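Wollby sorting hall opens again after work on the boxes

2 November 2025

The sorting hall in Wollby is open again for small parts, after 90 days of work on the boxes and the floor around them. Anico, which runs the hall, says that 3,304 parts came in while it was closed — most of them are still waiting on the shelves.

The new rule is simple. Small pieces go in the open gray boxes, and different shapes can lie together in the same one until they are sorted. 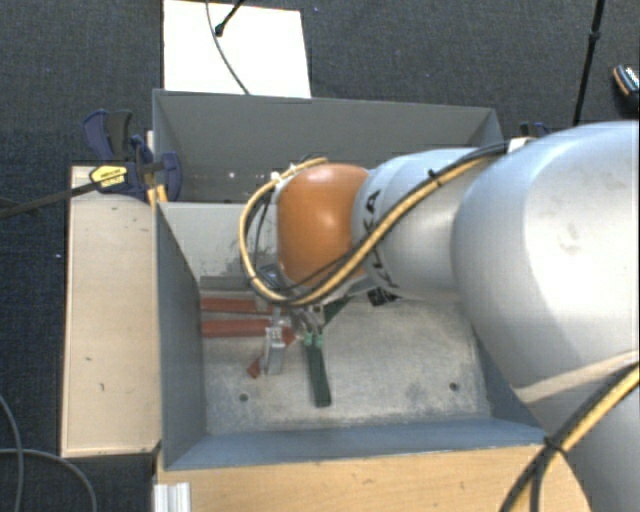

A small gray block and two reddish-brown strips on the floor of an open box.

Local workshops can bring their parts to the side door. Each delivery can have up to 1,000 pieces, and the form must be filled in before. Workshops that used the old hall in Kuipers keep their customer number. A second room, with 2 more rows of boxes, will open in January.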